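We got to the Farkier open day a little after nine, which was smart, because by ten the line for the dye house went clear out to the parking lot. I'd been wanting to see this mill for years (I knit, I hoard yarn, you know how it is) and July is the only month they let people in. Parking was 3 dollars. Bring cash!

Els Hermans led our group, and she's been on the spinning floor for 38 years. She talks fast and walks faster. We started in the sorting room, where the fleeces come in from Godwood and a couple of smaller farms up the valley, and oh my goodness, the smell. I loved it. My sister did not.

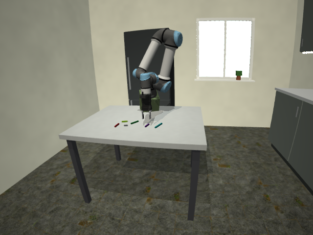 Then on to the carding machines, which are older than my house and so loud you mostly nod at each other. Els pulled off a handful of carded wool and passed it down the line and I may have kept a bit in my pocket. The spinning frames are upstairs, and it's a steep climb, so wear real shoes.

Lunch was in the yard. I had the lentil soup and a cheese roll from the Lorkine stand and would happily go back just for the roll.

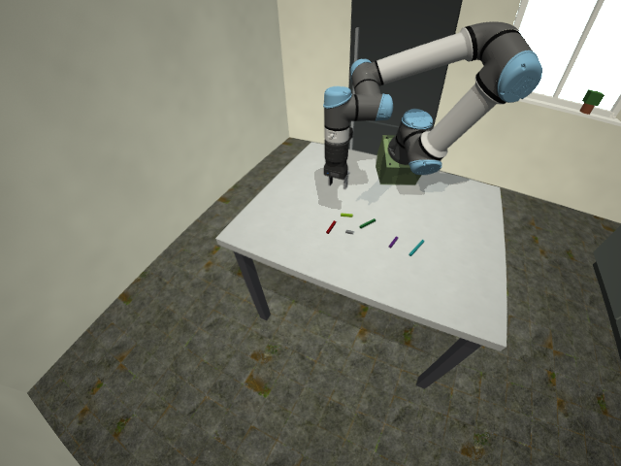
The dye house was my favorite part. Viera Ševčík mixes all the colors there, and she let us stir a pot of the new green, shade 305, going into the Onyeka sock line this fall. I asked if it would fade and got a very long answer about mordants, most of which I've already forgotten, sorry Viera.

The mill shop had 20 percent off seconds. I told myself two skeins. I came home with a sweater's worth of gray and one ball of orange I have no plan for. The last tour goes in at three, but go in the morning if you want anything from the seconds bin.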